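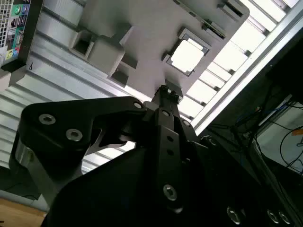 Según Getachew Ayele, lo peor de un robot que falla es el silencio con que lo hace, porque una máquina que se atasca por lo menos pita, enciende una luz roja y se queda quieta esperando a que alguien vaya a verla, mientras que la suya siguió trabajando la mar de tranquila con la pinza cerrada sobre el aire.

Me lo contó en la cocina del taller de Surberg, con un café delante que se le fue enfriando mientras hablaba, y yo, que había ido hasta allí para escribir una pieza amable sobre reciclaje de ordenadores, me di cuenta de que la historia era otra. En junio, el proyecto Samimora llevaba 3.458 maniobras de coger y colocar procesadores con un brazo al que en la casa todos llaman Pukis (el nombre viene de una perra, y hay quien todavía se enfada por ello). De esas maniobras, el registro daba por buenas casi todas. Daba por buenas, también, seis que habían terminado con la pieza en el suelo.

Seis parecen pocas. A Victor Makokha no se lo parecían. Victor lleva la seguridad de la planta y tiene la costumbre, muy sana, de no creerse un registro hasta que lo ha comparado con el cajón donde van a parar las piezas rotas. «El cajón no coincidía con la pantalla», me dijo, y se quedó mirándome como si con eso estuviera todo explicado. Un procesador que se cae se estropea y se tira, mala suerte. Un sistema que asegura que el procesador está en su sitio cuando anda por debajo de la mesa es asunto bastante más serio, sobre todo si el paso siguiente de la secuencia consiste en apretar.

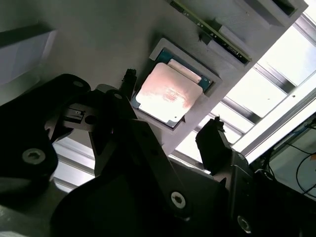
La primera sospecha recayó en el agarre, como suele pasar, y durante unos días se discutió de fuerzas con la pasión con que en otros sitios se discute de fútbol. Getachew defendía que los dedos apretaban poco; Victor, que apretaban lo bastante y que el problema estaba en lo que tocaban. Las piezas de prueba son usadas, y eso trae sus cosas: el procesador del soporte gris, sin ir más lejos, tiene el centro de la tapa metálica embadurnado de restos térmicos de un rosa cobrizo, con churretes que tiran hacia el borde inferior. Si algo de esa pasta llega a los cantos, argumentaba Victor, los dedos cierran igual, pero lo que sujetan puede resbalar en cuanto el brazo gira. Limpiaron los cantos de todas las piezas y repitieron las pruebas, y las caídas bajaron, aunque no desaparecieron, de modo que los dos pudieron seguir teniendo un poco de razón durante el resto de la semana.

Lo que quedaba por explicar era la mentira, si se me permite llamarla así. ¿Por qué decía el programa que la pieza estaba cogida? La respuesta apareció en una línea de configuración heredada de un montaje anterior de la empresa, Tefera, en el que se manejaban piezas bastante más gruesas. La pinza comprobaba su posición una sola vez, 600 milisegundos después de cerrar, y con aquello se quedaba satisfecha para todo el trayecto. Si el procesador se escurría más tarde, en pleno giro, la comprobación ya estaba hecha y nadie volvía a preguntar.
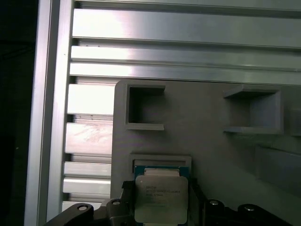
Cambiar la línea les costó una mañana. Decidir qué debía hacer el brazo al enterarse de que había perdido la pieza les costó bastante más, y a mí esa parte me pareció la más interesante de todo el viaje, aunque confieso que tuve que pedir que me la repitieran. Getachew quería que la máquina volviera al punto de partida y lo intentara con la siguiente. Victor quería que se parase en seco, con los motores bloqueados, hasta que una persona se acercara a mirar. Un procesador suelto puede haber caído sobre el propio soporte, decía, y entonces el brazo vuelve por el mismo camino y lo aplasta contra la ranura de al lado, y ya no es una pieza perdida, son dos y un soporte que hay que volver a hacer.

Ganó Victor, con una concesión. El brazo se para, pero antes sube unos centímetros, despacio, para que quien venga a recoger la pieza pueda meter la mano sin tener los dedos negros encima. Esa subida se discutió mucho, porque mover una máquina que acaba de detectar un fallo no le hace gracia a nadie que se dedique a la seguridad, y se aceptó a cambio de reducir la velocidad y de poner un segundo pulsador de parada al otro lado de la mesa.
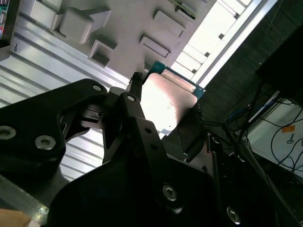 Ahora la posición de los dedos se consulta durante todo el recorrido y otra vez justo antes de soltar. El equipo se ha propuesto completar 3.000 maniobras con la configuración nueva antes de dar el asunto por cerrado, y cuando me marché aún estaban en ello. Getachew me enseñó el registro de esa mañana, que tenía una columna más que el antiguo, con el resultado de cada consulta. Victor me enseñó el cajón. Había dentro un procesador con una esquina doblada y una etiqueta escrita a mano con la hora, y los dos se pusieron a buscar esa misma hora en la pantalla antes de acompañarme a la puerta. Estaba.

Última actualización: 2022-09-14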